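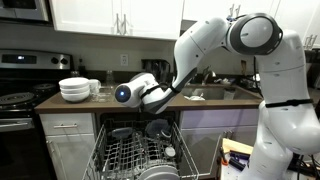

Opening checks at the Wirkton kitchen begin with the fridges, and I would ask everybody to please keep it that way, even on a Friday when the first lunch orders come in before the soup is on. I know the list has grown since last July (my fault, mostly!), but it goes quickly once you have done it a few times, and the comments underneath each point are there to help you along. One habit I'd love to see less of is cups and bowls left standing on the counter while the dishwasher door is open. Glass so close to an open door is how we end up picking splinters out of the bottom rack, so put the clean things on the shelf first and then load. Thank you, all of you, for being so patient with me about this.

1. Walk-in and reach-in fridges
Read the dial and the loose thermometer, and write down both. Anything above 40°F gets a second reading fifteen minutes later.
Comment: The walk-in was fine all week. The small Danzer under the pass read 40 on the nose twice, so Merike moved the cream and the eggs out of it and we've asked for a new door seal. Please don't put dairy back in there yet, however handy it is.

2. Hot holding
Soups, broth and the bean pot at 135°F or higher. Stir before you probe, and go for the middle of the pot.
Comment: All good. Estela Domínguez found that the broth well takes longer to come up when it's filled past the line, which explains a lot of grumbling on my part over the winter.

3. Handwashing sinks
Soap, paper towels, warm water, nothing standing in the basin.
Comment: A colander again. I won't say whose, but it was a very nice colander.

4. Dishwashing
Clean the filter, check the spray arms for seeds and rice, look at the rinse aid, run one empty cycle before the first load.
Comment: Done every morning except one. Sesame is the worst offender for the spray arms, and a toothpick gets it out nicely. The new Flellex tablets are in the cupboard by the mop sink; use up the old box first.

5. Dry store
Everything six inches off the floor, lids on, dates showing. Oldest to the front.
Comment: We had 27 tubs on the last walk-through and 13 of them had no date. I do understand, the marker is never where you left it, so there is now one on a string by the door and one more in the drawer with the labels. Flour bins were spotless, well done.

6. Ranges, hoods and cords
Knobs turn freely, no grease on the hood filters, no frayed cords, nothing stored on top of a cooktop overnight. Fire extinguisher gauge in the green.
Comment: Hood filters are due. Lorenz Gasser will take them down after close and would be glad of a second pair of hands, as they are awkward to lift out and drip down your sleeve.

7. Floors and back door
No puddles, mats flat, door closes by itself.
Comment: The door needs a push for the last inch. Stadano is sending someone to look at the closer.

Still open: door seal on the Danzer, back door closer, hood filters, dates on the tubs.

Checked by Veronika Stöckli, seen by Merike Hunt. Completed sheets go in the blue folder, please, with your initials on every line.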